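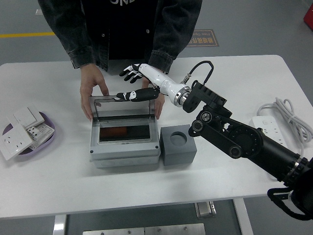

Holding the enclosure steady, lid up, while the hand gets into position.

So the arm is finally on a proper table! I moved it over to the shared workshop on Monday, mostly so I could stop tripping over it in my kitchen, and it's been in everyone's way there ever since. I've decided this winter's project is teaching the hand to close the lid on an electrical box. That's the whole goal. Close a lid. Please don't laugh, I've been at it for three weeks.

The trouble is the thumb. It sticks out sideways when the other fingers are spread, and on my old wrist angle it would come down on the lid before anything else got there. Xolani Dlamini (who wrote most of the motion code, and who I owe a lot of lunches) had me turn the wrist 10 degrees and start from higher up, and that got me from 4 good closes in an evening to a whole lot more than that. I log every try, and I'm at 492 now. I said I'd quit at 3,000 - we'll see.

Clear lids are a pain, by the way. The depth sensor looks straight through them and gives me the back wall, or nothing. I've been thinking about a strip of masking tape along the edge, which feels like cheating, but I'm probably going to cheat.

After the lid I want to try picking up sockets and switches from the purple tray, one at a time. I ordered softer fingertip pads from Jirnness for that and they were supposed to come last week. If anybody reading this has used the Horimau ones instead, let me know how long they last before they start to peel.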